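# Envelhecimento térmico de polipropileno em utensílios de mesa reutilizáveis

Relatório de projeto – Materiais Poliméricos II
Autores: Jad Daher, Waltraud Strobel
Entregue em 19 de janeiro de 2020

## 1. Objetivo

O projeto avalia a perda de rigidez e a variação de cor do polipropileno (PP) moldado por injeção quando submetido a ciclos repetidos de lavagem a quente. O interesse prático vem das cantinas escolares, onde a loiça de plástico é lavada várias vezes por dia e substituída sem critério técnico definido.

## 2. Enquadramento

O PP é um polímero semicristalino cuja degradação oxidativa começa nos carbonos terciários da cadeia. Os fabricantes adicionam antioxidantes fenólicos e fosfitos para atrasar o processo, mas estes aditivos migram para a água de lavagem, sobretudo na presença de detergentes alcalinos. Com o esgotamento do estabilizante, a cisão das cadeias reduz a massa molar e o material torna-se frágil.

Os pigmentos complicam a análise. Alguns óxidos metálicos aceleram a oxidação, enquanto certos pigmentos orgânicos atuam como agentes nucleantes e alteram a cristalinidade inicial. Por este motivo, a cor foi tratada como variável do ensaio.

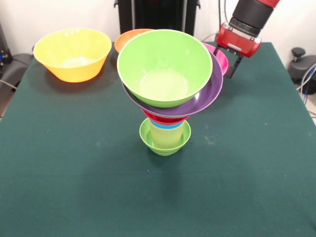

A geometria também influencia os resultados. Em peças de parede fina, a relação entre superfície e volume é maior e a extração de aditivos é mais rápida. Os bordos concentram tensões residuais do arrefecimento no molde, pelo que os provetes foram cortados apenas das zonas planas.

## 3. Procedimento

Foram preparados 57 provetes de três lotes comerciais, designados Arnis, Bassey e Clamen. Os ciclos decorreram em banho termostatizado a 71 °C, com solução alcalina renovada diariamente, até um total de 277 ciclos por provete. O trabalho experimental começou em agosto, no laboratório de Sutmont.

A rigidez foi medida por flexão em três pontos, à temperatura ambiente, após secagem em estufa. A cor foi registada com colorímetro no espaço CIELAB, sempre na mesma face. Dois provetes do lote Clamen fraturaram na fixação e foram excluídos.

## 4. Resultados e discussão

O lote Arnis manteve o módulo de flexão dentro da dispersão inicial. Nos lotes Bassey e Clamen observou-se uma descida gradual, mais acentuada no segundo – compatível com um teor inicial de antioxidante mais baixo, embora este não tenha sido determinado.

A variação de cor não acompanhou a perda de rigidez. Os provetes vermelhos do lote Bassey clarearam de forma mensurável sem alteração mecânica relevante, o que desaconselha a inspeção visual como único critério de substituição.

## 5. Limitações

Não foi simulado o desgaste por talheres nem o empilhamento a quente. A calorimetria diferencial prevista no plano inicial ficou por realizar por indisponibilidade do equipamento. Os provetes restantes estão guardados ao abrigo da luz, identificados por lote e número de ciclos.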